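Melldale Table Cloth, Cut to Order
Item 3346

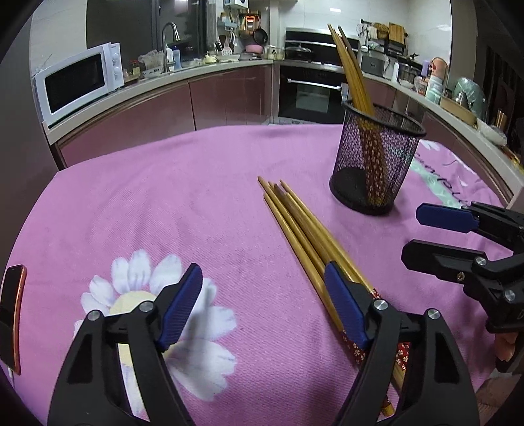
Pink table cloth with long chopsticks, tips fanned.

Melldale is a woven cotton and polyester cloth for dining tables, noodle counters, break rooms and other places where a table is set and cleared many times a day. It is sold without lining or padding and is cut from the roll to the length ordered. Edges can be left raw, overlocked or hemmed.

Construction
Plain weave, piece dyed, preshrunk. The polyester runs in the warp and the cotton in the weft, so the cloth gives slightly across its width and very little along its length. On a long table, run the length of the cloth along the length of the table. On a square table the direction makes no practical difference.

There is no coating. Spilled liquid will pass through to the table if it is left standing. Customers who need a barrier should order the Greltero underlay separately and cut it to the size of the tabletop with no drop. The underlay has a brushed face that holds the cloth in place. The brushed face goes up.

Colors
Pink, oatmeal, slate, bottle green, white. Shade varies slightly between dye lots. For several tables in one room, order all lengths at the same time and write "one lot" in the order notes. We cannot match a later order to cloth that has already been washed.

Sizing
Measure the tabletop, then add twice the drop to the length and twice the drop to the width. The usual drop for daily use is 9 inches. A deeper drop gets caught by knees and chair arms. For standing counters a 4 inch drop is enough, and clips should be used at the corners.

If the width you need is greater than the width of the roll, we join two panels with a flat seam. State whether the seam should run down the center or be split to either side of a full center panel. Bowls and glasses sit flat on the seam, but thin-stemmed glasses should be kept off it.

For round tables, send the diameter and the drop. Round cloths are made only with an overlocked edge.

Edge finishes
Raw: for customers who sew their own. Allow for fraying in the first wash.
Overlocked: matching thread, flat, suitable for commercial laundering.
Hemmed: double-turned, mitered corners. Adds to the lead time.

Washing
Wash before first use. The dye is fixed, but a small amount of loose color may come out in the first wash, mainly from bottle green and pink. Machine wash warm with similar colors. Do not use chlorine bleach on any color except white. Tumble dry on low and remove while slightly damp. Iron on the cotton setting, wrong side up.

Soy sauce, chili oil and tea should be treated before washing. Blot, apply a little dish soap to the spot, leave it for a few minutes and rinse from the back. Turmeric will usually leave a yellow cast on white and oatmeal, even after treatment. Line drying in sunlight reduces it over several washes.

Fabric softener builds up on the polyester and makes the cloth less absorbent. We do not recommend it.

Heat
The cloth will take a warm plate or bowl. It is not a trivet. Pans straight from the stove, hot pot bases and clay pots need a board or stand under them. Scorch marks on the polyester are permanent.

Samples and ordering
Swatches are free, up to 25 per request, and are cut large enough to wash and test. Mark the color on the back before washing. Orders for cloth are accepted by the whole foot, and mixed colors may be combined to reach the quantity price.

Cut cloth cannot be returned unless it is faulty. Check the length and look over both faces before sewing or washing. Report any weaving fault with the lot number printed on the packing slip.

Raw and overlocked lengths ship folded. Long lengths can be shipped on a tube at extra cost, which avoids the center crease. Fold creases in the polyester need steam to come out fully.

Related items
Greltero underlay, by the foot
Zabala table clips, stainless steel, for tops with a square edge
Zabala corner weights, sewn or clip-on
Prarnmont napkins, same cloth, overlocked or hemmed

Questions on sizing and seams go to Anoma Selvanayagam in the cutting room. Trade accounts and repeat orders are handled by Jahangir Khondokar. Please include the item number and the color in all messages.

Care and sizing notes revised January 21, 2023. Hemmed orders placed before the April stock count ship from current dye lots.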